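4.2 Where the lint roller lives

Of the objects our participants were asked to account for, the lint roller produced the longest silences. People could say at once where the scissors were kept and who had last failed to put them back. Asked about the lint roller, they tended to look at the ceiling. "It's about," said one respondent in Kodham, with the calm of a person who has made peace with this.

The diaries bear her out. Across the 116 households that completed them, we recorded 3,088 entries for small cleaning tools, of which 1,759 concerned tools found somewhere other than the place the household had named as their home. We had expected dusters to lead the field. Dusters, however, are dull and loyal, and mostly spend their lives under the sink. The lint roller turned up on hall shelves, in coat pockets, on top of the fridge and, in one Hattar flat, inside a boot, where it was said to be "handy for the coat". The coat was kept in another room.

Earlier work on household clutter has tended to sort things by where they belong (Setiawan's kitchen, hall and bedroom scheme is the version we began with). This serves well enough for saucepans. It serves badly for a tool that is owned by the whole household, wanted for less than a minute, and wanted only when someone is already late. The user picks up the roller at the door with one arm in a sleeve, and puts it down on whatever flat surface is closest to the hand that needs to be free. We call this surface the landing place, and distinguish it from the home, which is where the household tells visitors the thing is kept. 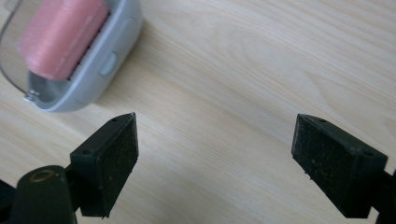

Figure 3. Reusable lint roller on a tabletop.

Tables are the commonest landing place in our diaries, and the one households were least willing to admit to. In interviews the dining table was described as "always clear", a claim that several people made while moving things off it. A bare table invites this sort of trouble. One object on it looks like a decision, and can stay for days before anybody feels obliged to act, whereas the same object added to a heap is tidied away with the rest. The pale tabletop in Figure 3, with the roller over to one side and plenty of open wood beside it, is the kind of surface we mean. Respondents with such tables spoke of the lone object almost as a guest. Respondents with cluttered tables did not know they had a lint roller until we asked them to look.

The reusable kind complicates matters further. A sticky roller of the disposable sort is used up, thrown out and replaced, and its wanderings have a natural end. The reusable sort has no such mercy built in. The one in the figure has a pink ridged drum set in a white and light grey housing, with a clear curved lid, and owners of lidded rollers told us repeatedly that the lid was what let them leave it out. With the lid on, a roller was "put away", wherever it happened to be. We found this reasoning hard to fault and have since noticed it in our own homes.

Hakim Setiawan, who ran the Bernora interviews, proposed that households be asked to give the roller a hook by the door. In the August follow-up, 20 households agreed to try it. The hooks were soon in use and held, between them, dog leads, a tote bag, keys and a child's medal for swimming. The rollers went on as before. Some participants reported feeling better about the hall all the same, and we have left their scores in.

We do not take this as a failure of the hook. The landing place is chosen in a hurry by someone thinking about a cat-haired sleeve, and no amount of good intention at the weekend appears to reach that person on a working morning. Storage advice, including the leaflet supplied with the Plovex hall unit that many of our households owned, is written for the weekend person. It assumes that things leave home, are used and go back. For the lint roller the middle stage is brief and the last is largely theoretical. In the coding that follows, we therefore treat the landing place as a position in its own right, and record a tool as misplaced only when a member of the household had looked for it and given up.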